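Nistport Marsh: hide, boardwalk and feeder check, November

Walked by me and Senyo Akpalu, starting 7:30 in the morning, finished in time for a late breakfast. Comments are mine, so blame me for the spelling. OK means OK, WATCH means look again next time, FIX means somebody please fix it!

PARKING LOT AND GATE

Gate latch: OK. Stiff, but it catches.
Height bar: OK
Sign with opening times: WATCH. Still has the summer hours on it, and two people asked us about it before we'd even locked the car.
Ditch cover by the gate: FIX. One slat is rotten right through. I put my boot on it gently and it sagged. Cone is on it for now (the good cone, I want it back).

BOARDWALK, GATE TO LODA HIDE

Handrail: OK for the first stretch, loose at the bend where the alders start. Senyo could rock it with one hand. FIX.
Anti-slip mesh: WATCH. Lifting at the corners in a few spots. I hammered down the staples I could reach and my knees let me know all about it.
Boards: OK, but green. They need a scrub before the first hard frost, with the stiff brush and plain water, no cleaner, it all drains straight into the reeds.
Overhanging branches: OK. The willow that came down in the last blow has been sawn up and stacked. A wren was already in and out of the stack, so let's leave it there until spring, please.

LODA HIDE

Door and hinges: OK
Ramp: OK, slippery at the lip
Window flaps: FIX. The middle flap won't stay up on its hook. It dropped while Senyo had his scope poked out under it, and we'd just found a water rail too. No harm to the scope, the rail left. That flap is heavy enough to hurt a kid's fingers, so I've tied it shut with orange twine. Don't untie it for a better view, I mean it.
Benches: OK, one splinter sanded off
Floor: OK
Logbook: full! Somebody has started writing on the inside of the back cover. New one needed.

Birds from Loda while we were in there fiddling with the hook, since people always ask: teal all along the far edge, a nice tight bunch of wigeon, one snipe that took me forever to see even with Senyo telling me exactly which tuft it was next to, and a marsh harrier that put everything up and then drifted off toward the sluice.

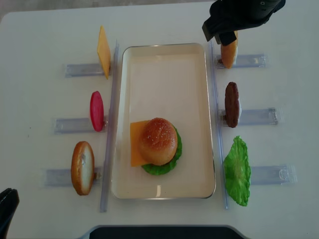 Feeding station next, and I have more to say about this one than all the rest put together. Ports on the two tube feeders are clean, perches are tight, and the squirrel baffle is back on the right way up (thank you, whoever did that). The flat feeder is a different story. Old seed had caked in the corners, with droppings mixed in, and we had greenfinches on it when we walked up. I'm calling that a FIX and I did it on the spot: scraped, scrubbed, rinsed, left upside down to dry. Can we please put out less at a time? A flat feeder should look like the tray in that photo with the toy burger, a little heap at one end and most of the bottom bare, so you can see right away if it's getting dirty. Right now people tip in the whole scoop and walk off feeling generous. I do get it, I've done it myself! But sick finches are a miserable thing to find, and a thin layer gets eaten by lunchtime anyway.

Feeder pole: OK
Seed bin lid: WATCH. Clip is bent, closes if you lean on it. Tooth marks on the rim.
Seed inside the bin: OK, dry, smells fine
Water dish: OK after a scrub
Ground under the feeders: WATCH. Needs raking, and I'd like to shift the pole a few steps along so the ground gets a rest.

KUNDARD SCREEN

Posts: OK
Viewing slots: OK. The low ones for kids and wheelchairs had brambles across them, clipped back.
Gravel: WATCH. Washed thin at the near end, there's a lip now where the path meets the pad.
Life ring: present, rope OK, seal number 2313 unbroken
Emergency location plate: FIX. Readable if you already know what it says. I rubbed at it with my sleeve and made it worse.

SLUICE AND OWINO BANK

Sluice guardrail: OK
Padlock: OK, oiled
Bank path: WATCH. Badly poached by the cattle along the low part, and I went in over the top of one boot. Ayuba Akolgo says the temporary fence can be moved back by 2 posts and he'll do it when he brings the cows off. Wear real boots until then.
Stile: OK, top step wobbles slightly
Steps down to the mud: closed, chain up, leave it up. The bottom step has gone soft underneath.

Curlews on the mud, 12 of them, plus redshanks yelling at us the entire time.

FIRST AID BOX (in the Loda cupboard)

Bandages: OK
Tweezers: missing again
Eye wash: WATCH, expires this winter
Foil blankets: OK, 10 in the pack

WHAT I'D DO FIRST

The ditch slat and the loose handrail, both this week if we can. Then the Loda flap. Senyo has a spare hook at home that he thinks will fit, and he's going to bring his drill. The location plate needs ordering and I've no idea who we got the last one from, so if you remember, tell me.

Still looking for the tweezers.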